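Hanger Line at Flandano: Work in Progress
Photo gallery
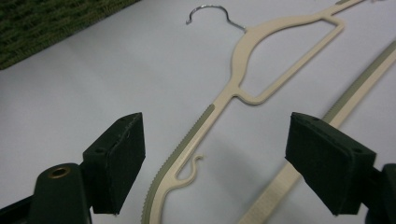 Gripper fingers open on either side of a cream hanger. Grey-green grip strip on the outer edge of the lower bar, metal hook at the top.

The Flandano site sorts and repacks garment hangers returned from stores. Until last April the whole job was done by hand at four benches. One bench now runs a pick station built by Zisadus, and a second is being fitted. The remaining two are unchanged. This page covers what is handled at the station and what the change has meant for the shift. Text by Abdelkrim Ouazzani, line supervisor.

The part
Hangers with grip strips are harder to pick than plain ones. The strip catches on the next hanger, and two will lift together if the fingers close too high. The current rule is to close on the lower bar, below the cutout and clear of the small strap hook. The hook is the first thing to snap when a pick goes wrong. The metal hook at the top turns in its socket on some models, so it is not used as a pick point.

The fingers
Flat dark pads, one facing the other. Pads are changed at 4000 picks or when the face starts to shine, whichever comes first. The change takes one person and one hex key. Operators asked for spare pads to be kept at the bench, and they now are.

Overlapping hangers
Returns arrive in cartons of 400, usually tangled. A person still spreads them on the table before the station can work. The software from Pista handles two hangers lying close together. With three or more it stops and waits. Most stops on the log are of this kind.

Staffing
No positions were cut. Two people moved from sorting to spreading and checking, and one moved to the Maldonado dock, at her own request. Sorting was rated for wrist strain and rotated every hour. Spreading is rated lower but involves more standing, and the crew has asked for mats. The order is open.

Training
Each operator gets 20 hours on the station before working it alone. Half of that is clearing stops and restarting. The old sorting test is still given, as the manual benches run on every shift and people rotate through them.

Open items
Stop count for the last full month was 194. The target has not been agreed with the crew. Noise from the air supply is above what was quoted and a cover is being made. Bench two starts when the stop count has been reviewed.

Page updated January 27, 2026.

Contact: Flandano site office | © 2026 Flandano | Back to top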